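Kiani releases new grasp planner for mixed bins

Dandness, 9th December

Kiani, the software company from Dandness, has released a new version of its grasp planning software Jolell. The company says that the biggest change is in how the planner decides between objects that lie close together in one bin. The release is available now to all customers with a service contract, and a free version for schools will come in April.

Jolell is the part of a picking system that sits between the camera and the arm. It receives a depth image, proposes places where the fingers could close, and gives each proposal a score. The motion planner then takes the best proposal and looks for a path to it. In older versions these two steps did not know much about each other. A grasp could receive a very high score even when the arm had no safe way to reach it, and the system lost time while it went down the list.

In the new version the motion planner answers early. Before the final scores are given, every proposal gets a quick check against the walls of the bin and against the shape of the gripper and its cables. Proposals that fail this check are removed at once. The company reports that the average planning time for one pick in its own tests went down by 30 percent, but it has not yet published a comparison with other planners.

The cable check was requested by many users. Most planners treat the arm as a row of clean solid parts, but on a working cell there are usually cables on the outside, and they move. Jolell now lets the user draw a simple volume around each loop of cable. The volume can follow a joint, so it becomes bigger or smaller when the joint turns.

The tests were done in a single gray bin with toy-sized difficulties, as the release notes call them: round things near a wall, long smooth things, and things with many small surfaces, such as grapes. The last group is hard for the scoring step. A bunch of grapes gives many good-looking contact points, and most of them are of little use for a stable grip.

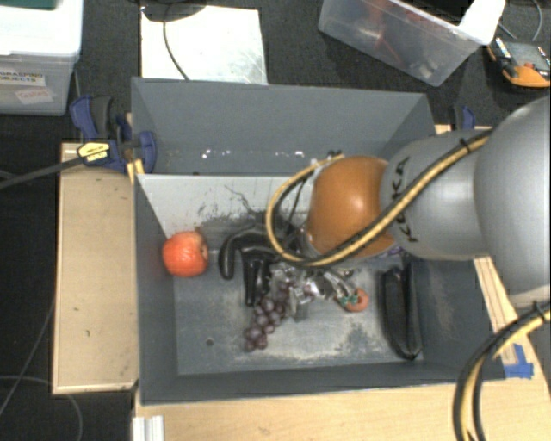

What changes for users

The settings file has a new format. Old files can be converted with a small tool named Garnine, which is included in the download. Garnine does not change the old file, it writes a new one next to it and prints a list of settings that it could not translate. Users who wrote their own scoring function must add one extra argument, and the notes explain this with a short code sample.

There is also a new log viewer. For each attempt it keeps the depth image, all proposals with their scores, and the reason why a proposal was removed. It is possible to step through an attempt and to start the planner again from any point with other settings. By default the viewer keeps the last 50 attempts, and older ones are deleted from the disk. This number can be changed, but the company warns that the logs grow quickly when the camera runs at full resolution.

The company lists 963 picks in its test report for this version. The report gives the result of each one in a table, together with the settings used. Failed picks are sorted by cause. The largest group is slipping after contact, and the second is a wrong depth value on dark and shiny surfaces - a problem that the planner alone cannot solve. Kiani writes that it is working on a filter for such surfaces, but it gives no date.

Known problems

Two problems are still open. When the bin is moved during a run, the wall check continues to use the old position until the user starts the calibration again. And on computers with little memory the log viewer may close without a message if a very large attempt is opened. A correction for the second problem is planned within 14 days.

Customers can download the release from their account page. The old version will receive corrections until April, and after this only the new settings format will be supported. Kiani asks users to make a copy of their calibration data before the update - the installer does not do it for them.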